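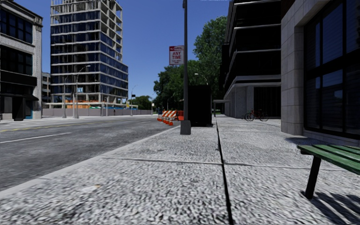 I gave up the car in February. The MOT was due, the garage in Purnthorpe wanted 159 pounds for a part I had never heard of, and I had driven it twice since Christmas. A man from Brerkell came and took it away on a trailer. I kept the ice scraper, I don't know why.

Since then I have walked to work. It takes 30 minutes if I go by the main road and a bit longer if I go round by the allotments. I had expected to miss the radio. What I missed in the first fortnight was having somewhere to leave things. A car is mostly a cupboard. Mine had an umbrella in it, a spare jumper, shopping bags, a torch and a tin of travel sweets that had set into one lump. All of that now has to go in a rucksack or stay at home, and I got it wrong a lot to begin with.

Shoes were the other problem. My work shoes were fine for sitting down in and not for much else. I wore through the heel of one pair before Easter and had blisters on both feet by the end of the first week. I now walk in an old pair of boots and keep the smart ones under my desk. The boots came from Tekleab, the repair shop by the library, where they sell off pairs that people have left behind. They have been resoled once and I expect they will see me through another winter.

I have learned which side of each road to be on. Mornings I keep to the left as far as the dentist, for the sun, then cross before the bus stop queue. Coming home I cross earlier. There are 3 sets of lights on the main road and the middle one is slow, so if the first is against me I turn off and use the back streets.

Rain has been less trouble than people said it would be. I have been properly soaked four times. Wind is worse. There is a stretch past the flats where it comes at you from two directions and a hood is no use at all. I have tried a hat with a strap and felt like a cyclist.

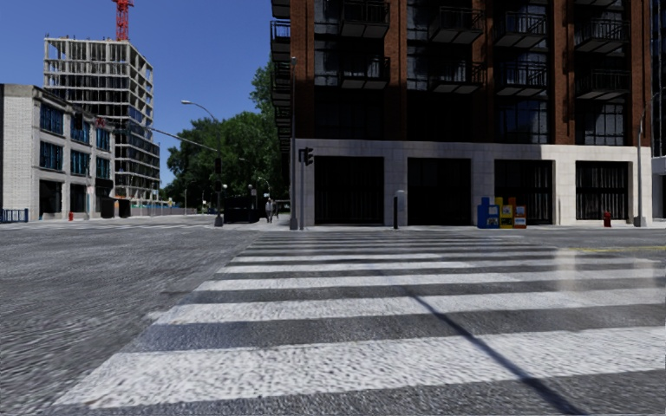 Pejman Esfahani wrote to say that he did the same thing two years ago and went back to driving after one winter, mainly on account of the food shop. He could manage the walk to work, he said, but not potatoes, and he wanted to know how I was getting on with the heavy things.

Badly, until May. I was going to the shop every other day and carrying too little each time. Now I have a Warum trolley, the tartan sort my gran had, and I go on my way home. It holds a week's worth for two if the bread goes on top. The wheels are noisy on the paving - people move aside without looking round - and it doesn't like kerbs. For compost and cat litter I pay for a delivery.

The insurance refund came through last month and I spent it on a decent waterproof.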